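Okay friends, a few posts about the "smart corridor" our city wants to sign with Jirnex, because I finally read the packet and I have been stewing ever since. (1/4)

The packet is 52 pages, and the part about what gets recorded takes up 2 of them. The plan puts sensors on 400 streetlights, and I had to hunt for the word "microphone," which is in there, tucked into an appendix!

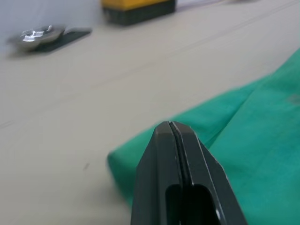 Last updated in May

Now, I like a streetlight as much as anybody, and I would love for the crossing by the library to stop making us wait forever. But the traffic data goes to Jirnex, Jirnex shares it with Vikora for "analytics," and I couldn't find one line on when Vikora has to delete it. (2/4)

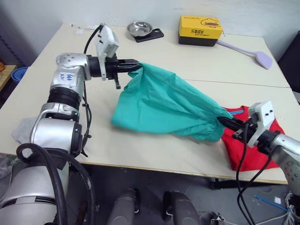

I did call the city office, and the lady who answered was very sweet about it and promised to pass my question along. So I'm asking it again out here: who can look up where my car was in March, and do they need a warrant? (3/4)

The deletion rules ought to be in the contract itself, in plain words, before anyone signs. What we have now is a promise to "develop a policy," and every little exception is a place to pull. Think of the tiny loose thread sticking up from the edge of that red cloth, and you'll know how I feel about the phrase "and other civic purposes." Please write to your council member, even two sentences, and be kind when you do. (4/4)

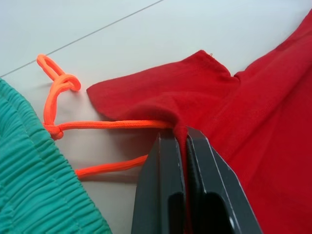

One more, on the Jomus pilot: same wording there. Those dark gripper fingers have a tighter hold on that red fabric than we have on our data.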